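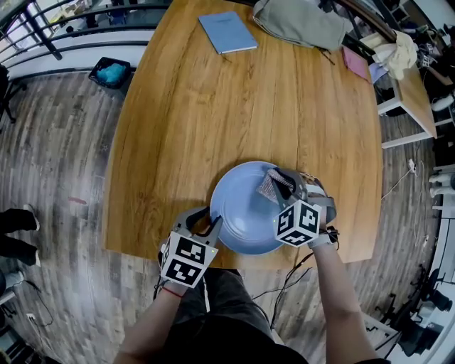 4.3 Wiping plates and the table top by hand

This section applies to the Rilen dinner plate and to the Skamano oak-finish table. For cups and deep bowls, see 4.4.

1. Move notebooks, paper and bags to the far end of the table, or take them off it. Paper left within reach of a damp cloth will wrinkle.

2. Set the plate face up near the edge where you are sitting. Keep the full base of the plate on the table.

3. Fold a small textured cloth once. Dampen it with lukewarm water and wring it out until it no longer drips.

4. Hold the plate by the rim with one side and wipe with the other. Start at the center and follow the ring outward to the raised rim.

5. Lift the cloth clear of the plate before you turn it to a fresh face. Dragging a used face back across the glaze leaves streaks.

6. Wipe the inner corner of the rim last. Residue collects there – two passes are normally enough.

7. Check the plate at a low angle to the light. A smooth highlight is normal. A dull patch means residue is still present; repeat steps 4 to 6.

Note: The cloth is rated for 33 machine washes. Do not use fabric softener.

CAUTION: Do not use scouring powder or steel wool on the plate. The glaze is tested to 1,000 wipe cycles with a damp cloth only.

4.3.1 Table top

1. Remove the plate and put it on a side table.

2. Wipe along the grain with a second damp cloth, from the far end to the near end. Do not use the plate cloth.

3. Dry the surface within a few minutes – standing water will raise the grain at the rounded corners first.

4. Leave the table uncovered until dry to the touch before putting bags or notebooks back.

CAUTION: Do not apply Amgate oil over a damp surface. See 6.2 for oiling.

Replacement cloths are supplied in one size, part no. 276.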